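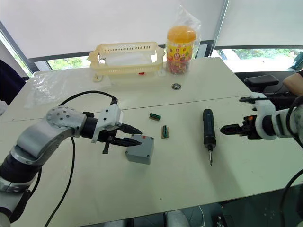

Posted 30 December 2019 by Feng-yi Tse

I've spent the quiet days after Christmas putting little boards into little boxes, and a couple of people asked how I go about it, so I'm writing it down before I forget (I always forget).

Start by clearing more room than you think you'll need. I keep the enclosure on my left and the cordless screwdriver on my right, with the boards in between. Mine are short green strips with a row of pins on each, and the pins bend if you so much as look at them sideways. Pick them up by the edges!

Before any screws come out, try the board in the box dry. Does it sit flat? If it rocks, there's usually a bit of leftover plastic in a corner. I shave it off with a hobby knife, a sliver at a time, and try again. Tsung-han Peng uses a nail file for this and his come out neater than mine, so take your pick.

Next, the screws. Start every one by hand, two turns or so, then go round with the driver on its lowest setting. Do opposite corners, same as a wheel on the car. Stop the moment it bites. I cracked a grey lid in October by leaning on the trigger, and a new one from Sarkley took 5 weeks to get here.

Loose round things, like a ball bearing, go flat on the table, never on edge. I lost one under the fridge that way and had to get the broom out.

Last bit: put the lid on, give the box a gentle shake next to your ear, and listen. If it rattles, open it up again. If it's quiet, have a lolly from the jar and start the next one. I've got 2 left to do before we head down to the coast, and I still need to charge the driver.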